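Moving for work, anyone know the office park end of Stanthorpe Road?

renano_k
Posts: 101
24th May

Hi all, long time reader. My company is shifting us out of downtown in September and the new place is in that stretch of office blocks past the Aasen building. I've been out there once, on a gloomy day, and came home kind of flat about it. Is it livable? Lunch, walking, anything?

Flamer
Posts: 3250

I did six years out there. It's fine! You get used to the quiet and then downtown feels like a zoo. Lunch is the weak spot, bring your own or get friendly with whoever drives.

mossback
Posts: 500

Fine is generous. I lasted one winter. Gray walls, gray sky, bare trees, and the wind comes straight across all that open ground. By February I was eating at my desk with the blinds shut.

renano_k

Ha, ok, that's pretty much the mood I had. I keep going back and forth on it. On the one hand I'd get my evenings back (my drive drops to almost nothing), on the other I really like being able to walk out the door and get a decent sandwich.
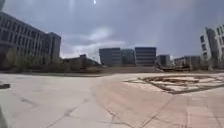
And I'm a window person, so I've already asked to be up high. My boss thinks I'm nuts. Those long office blocks with the same window over and over make me feel like I'm filed in a drawer, but if I can see some sky I can put up with a lot.

Flamer

Go for the top floor if they let you pick. Weather rolling in is the best part of the job, seriously, I used to watch storms when I should've been on calls. I even like it overcast, when the sun's just a little white dot up there.

mossback

You'd like a parking garage if it had a window, Flamer.

Flamer

Depends on the window!

two_left_boots
Posts: 2796

Mossback isn't wrong about winter but give it till spring before you judge. Once the trees leaf out it's a different walk. I do a loop most lunchtimes, takes me half an hour, and I've had a fox cross in front of me twice. Wear real shoes, the verge is lumpy.

mossback

A fox doesn't make up for no coffee.

renano_k

Wait, there's NO coffee??

two_left_boots

There's a machine in the Aasen lobby. I wouldn't.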